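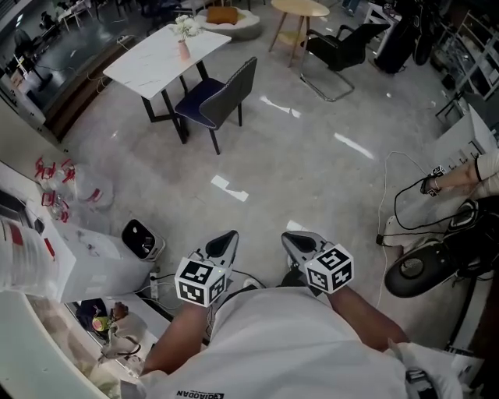
Vasano hand steamer: review after one winter

The Vasano is a corded hand steamer with a heated metal plate, a removable tank and two steam settings. I bought mine from Fandbridge in December to replace a Sampaio that had started to spit water from the lower holes. It has been used most mornings since, mainly on cotton shirts and school uniform, and now and then on curtains.

Rated power is 1,080 watts. The tank holds 185 millilitres, which gave me 23 minutes on the low setting and far less on high. The low setting is enough for thin cotton. For heavier cloth the high setting is needed, and the tank will want refilling before the second pair of trousers.

Heating time from a cold tap fill is 27 seconds. The light goes from red to white when the plate is ready. Pulling the trigger before that produces a few drips and no steam. The trigger can be locked down with a slider on the underside, and it stayed locked when I wanted it to. On the Sampaio the same slider wore loose within a year.

Results by fabric

Plain cotton, mid weight: good. Two slow passes with the cloth pulled tight by hand will take out hanger marks and most folds. It will not put a crease in a sleeve.

Linen: poor to fair. The surface relaxes but deep creases stay. Use an iron.

Polyester and mixed school trousers: very good on low. High adds nothing here.

Wool jumpers: good, with the plate held a finger's width off the surface. Contact flattens the knit.

Dark cotton: good, but shine appears on seams and collars if the plate is pressed down. Work from the inside of the garment. Water spots show up more on navy and black than on anything else, so tip the steamer away from the cloth for the first few seconds.
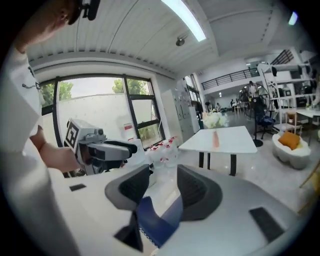
Navy blue fabric, pinched.

Seams and small areas are the weak point. The plate is wide and has a blunt tip, and it does not get between buttons. Adanech Yimer, who does alterations and lent me her older Usard for comparison, finds the Vasano quicker on flat panels and slower on plackets and cuffs. I agree. The Usard has a narrow nose and half the steam.

Handling

The weight is towards the front when the tank is full. Ten minutes at shoulder height is tiring. The cord leaves the handle through a swivel joint that works well – I have not had it twist – but it is too short to reach a curtain rail from a skirting board socket.

The tank seal is a plain rubber ring. Mine leaked once, after I refitted it without pushing it fully home. Replacement rings are sold separately.

Scale

The water here is hard. White specks came out of the plate in the fifth week. The handbook asks for a vinegar flush, left to stand and then steamed through outdoors. It cleared the specks in one go. I now use filtered water and have not had to repeat it.

Against: small tank, blunt tip, short cord, front-heavy.

For: steady steam, good trigger lock, no spitting once warm.

Worth buying for shirts and uniform. For linen or tailoring, keep the iron.

Reviewed by Drahomíra Ondrejka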